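Looking After a Second Car at Home

Garage and driveway tips, updated 4 February 2019

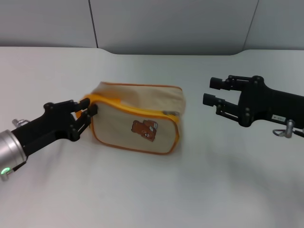

Beige canvas pouch with a yellow-orange zippered edge.

Most of the questions we got in January were about cars that sit. One car goes to work every day and the other one waits in the garage or on the driveway until somebody needs it. A car like that doesn't wear out the way a daily car does, but it has its own troubles, and most of them can be handled at home with ordinary tools.

Battery
Short trips are hard on a battery in cold weather. If the car only goes to the store and back, put it on a maintainer overnight now and then. Get one that shuts down or drops to a float charge by itself. Check the label on the battery before you buy - an AGM battery needs a charger with an AGM setting.

White or green crust on the terminals comes off with baking soda and warm water and an old toothbrush. Take the negative cable off first and put it back last. Wear glasses. Rinse with a little clean water, dry everything, then put a thin film of petroleum jelly on the outside of the clamps.

Bảo Kim wrote in to say his wagon was flat every second week until he found the glove box light staying on. If your battery keeps dying and tests good, look for a light before you pay for anything else. Trunk lights are worth a look too. Leave your phone in the trunk with the video running, close the lid, and play it back.

Tires
Set the pressure with the tires cold, using the number on the sticker in the driver's door opening. The number molded into the tire is the maximum for the tire and has nothing to do with your car. For a car that will sit several weeks, fill to the sticker number before you park it and check again before you drive.

Flat spots from sitting usually smooth out after some miles. If the shaking is still there after a good highway run, have the tires looked at.

Gas
Old gas is the usual reason a parked car runs rough in spring. Fill the tank most of the way, add stabilizer according to the bottle, and drive for a while so the treated gas gets into the lines. One reader, Erhan Kılıçarslan, left a pickup parked for 11 months on a quarter tank and had to have it drained. The shop charged him $195, plus the filter.

Mice
Mice like air filter boxes and the space above the headliner. Clear out the bird seed and pet food if you keep it in the garage, or move it into metal cans with tight lids. Traps along the wall work better than traps in the middle of the floor. Skip mothballs inside the car. The smell stays for a very long time.

If you stuff a rag in the tailpipe to keep mice out, hang a note from the steering wheel.

Mats and carpet
Road salt leaves white rings on carpet. Mix equal parts white vinegar and warm water, spray it on, let it sit a few minutes and blot with a towel. Do it again if the ring comes back when it dries. Rubber mats can be hosed off, but stand them up to dry fully before they go back in, or the carpet under them will smell.

Weather strips
Doors that freeze shut can tear the rubber when you pull. Wipe the strips clean and rub on a little silicone grease with a cloth in the fall. Twice a winter is plenty. Don't use cooking spray, whatever your neighbor says - it gets sticky and collects dirt.

Parking brake
For a long rest on level ground, leave the brake off and chock the wheels on both sides. Brake pads and shoes can rust to the metal in a damp garage. Put an automatic in park, and a manual in first gear.

Keeping a log
Tape an index card inside a kitchen cabinet and write down the date each time the car is driven, with the mileage. It takes no time and settles arguments. Ours shows more than 200 miles since Thanksgiving, mostly to the dump.

Never run the engine in a closed garage to warm it up. Opening the door doesn't make it safe either. Back the car out first.

Next time: floor paint, and getting oil stains off concrete before you use it.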